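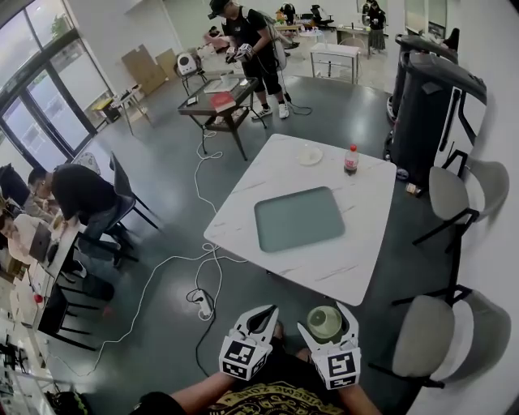 Serena Ferri asks that every applicant read one line before the rest: the job is software, and most of it is unglamorous.

Hirodow is hiring a perception and tooling engineer for its Clorville office, starting August 2019. You will own the code that turns hand-held gripper recordings into training data — tag tracking, time sync, pose estimation and the replay viewer. Two engineers work on it now. 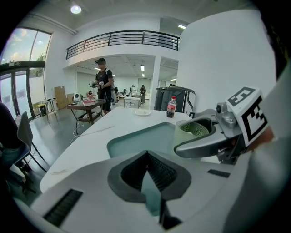

Marker block on a hand-held gripper, Clorville.

You need solid C++ and Python, and some camera calibration experience, fisheye lenses preferred. ROS is useful but can be learned here. Our test set has 394 recordings and runs on every merge, so expect to write tests.

Full time, on site. Send a resume and one code sample to Cinzia Farina, reference 900.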